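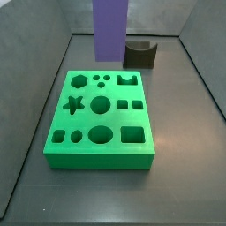 Vote de confiance à Pesside : vous y croyez ?

marnier_34
Donc Rocío Bermúdez passe avec 3 voix d'avance et promet « la stabilité » pour Pesside. Mouais. Le précédent promettait la même chose en septembre, on a vu.

Tilleul
Trois voix, c'est une majorité. Elle a au moins réussi à faire signer le groupe d'Atden, ce que les autres n'ont jamais obtenu.

marnier_34
Signer quoi ? Le texte de l'accord n'est pas public. Je veux bien applaudir, mais après lecture.

kobalt
Le programme est en ligne, lui. 200 pages, et le chapitre anticorruption en fait quatre – dont une de titres. Pour les emplois, on nous ressort l'usine de Flellthorpe.

Tilleul
Tu caricatures. Il y a un calendrier pour les marchés publics, page 61.

kobalt
Un calendrier sans sanctions. Relis la page.

vieux_sedgwick
J'habite Sedgwick. La pétition pour l'audit du port a réuni 1314 signatures, aucune réponse du parlement. Elle était vice-première ministre à l'époque, je le rappelle à ceux qui parlent de renouveau.

Tilleul
L'audit ne dépendait pas d'elle mais des Finances.

vieux_sedgwick
Elle siégeait au même conseil, non ?

marnier_34
On en reparle au vote du budget. Si Atden s'abstient, adieu les trois voix.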